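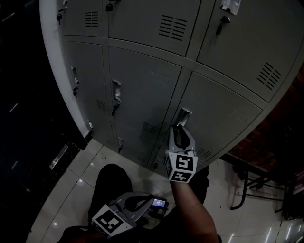 Steel Storage Lockers, Shenoy Range

The Shenoy range of compartment lockers is supplied by Jimex for staff rooms, changing areas, workshops and shared offices. Each unit is a single steel cabinet divided into separate compartments, and each compartment has its own door, lock and key. The doors and body are painted in the same flat grey.

Units are delivered fully assembled. The purchaser is responsible for confirming that doorways, elevators and corridors on the delivery route will accept a cabinet of full height.

Doors and handles

Doors are opened by a recessed pull handle, which sits within the face of the door and is gripped with the fingertips. Doors close against narrow frame strips that separate one compartment from the next. Hinges are replaceable on site with ordinary hand tools – a spare hinge set may be ordered under the accessories listed below.

Ventilation

Slotted vents are cut into the doors to let air pass through the compartment. Vents should be kept clear of labels, tape and notices. Where lockers are used for work clothing or sports clothing, the cabinet should stand at least 2 inches from the wall.

Locks and keys

Every compartment is supplied with a key-operated lock and two keys. Keys may be left in the locks of unassigned compartments so that available lockers can be found quickly. Once a compartment has been assigned, one key is issued to the user and the second is held by the office responsible for the room.

Replacement keys are cut from the number stamped on the lock face. Orders are normally sent within five working days. A lock that has been forced must be replaced as a complete part and may not be repaired. Padlock fittings are available for purchasers who prefer users to supply their own locks.

Labels

Compartments may be identified by a paper label or by an engraved plate. Paper labels should be fixed near the top of the door with removable tape. Engraved plates are made to order in sets of 20 and cannot be returned.

Placement and fixing

The cabinet must stand on a level floor. Adjustable feet are included and allow for small differences in floor height. Cabinets placed in public areas must be fixed to the wall through the openings provided in the back panel. Wall anchors are not included, as the correct type depends on the wall.

Doors require clear space in front of the cabinet for their full swing. Benches and coat stands should be positioned accordingly.

Care

Wipe painted surfaces with a soft cloth and mild soap, then dry. Abrasive pads and solvent cleaners will dull the finish. Locks should be treated with dry graphite once a year; oil is not recommended.

Accessories

Spare hinge set
Replacement lock with two keys
Padlock fitting
Engraved number plates, set of 20
Sloping top

Ordering and warranty

The painted finish and door fittings are covered for eight years in normal indoor use. Locks are covered for two years. Inquiries about quantities, delivery and site visits should be addressed to Revathi Chacko, Institutional Sales. Warranty claims are handled by Aurelio Cifuentes, Parts and Service, and should state the order number and the number of the compartment affected.

Page last revised 2022-07-07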